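Jan 5, 2020

## The Great Bracelet Sort

Happy new year, bead people! I promised in the last Floramell newsletter that I'd start the year by going through my own jewelry before I made one more thing to add to it, and I am a woman of my word (mostly, I did buy a bag of seed beads from Mollel the day after Christmas, but they were 14 dollars and they were teal).

So out came the checkered plastic tablecloth, over the bed it went, and I dumped the lot. If you've never sorted on a bed, try it. The kitchen table is too hard and everything rolls, and on a bare bedspread you lose every little earring back until June. A cheap plastic cloth lets you spread things out and push them around, and when you're done you pick up the corners and all the stray beads run to the middle.

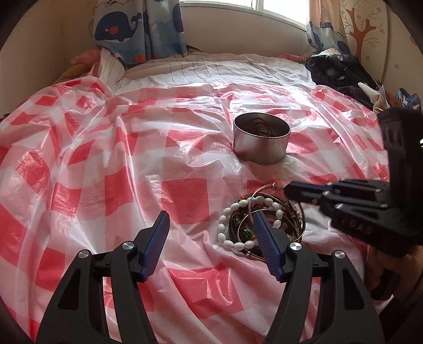 *Bracelets, bangles and the silver tin, on the bed by the window.*

My system, if you can call it that, goes by how a thing is made. Cord and braid go together, metal goes together, anything strung on elastic gets a good tug before it's allowed back. Elastic gets tired! I restring mine every couple of years with the stretchy cord from Rorach, the 0.7 mm, and I tie a surgeon's knot and put a dot of glue on it. If you can see daylight between the beads when it's lying flat, don't wait for it to snap in the grocery store like mine did. 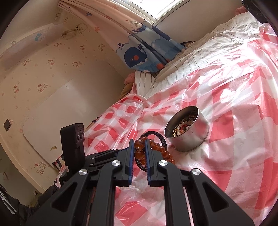 Brown is the color I always come back to, and I've given up fighting it. Every Brivisholm craft fair I swear I'll come home with something blue, and every time I walk out with another bracelet the color of tea. The amber-brown beads are the ones I'd wear all winter, and I love them next to plain black braided cord, the shiny against the woven. The white strand and the red cord loop look so good together in the tin that I may try a red and white stack for the February table.

Anyway, bring your tired elastic to the next get-together and we'll restring it. I have 21 yards of cord and nowhere near enough bracelets of my own to use it up. Bring snacks too, please, the salty kind.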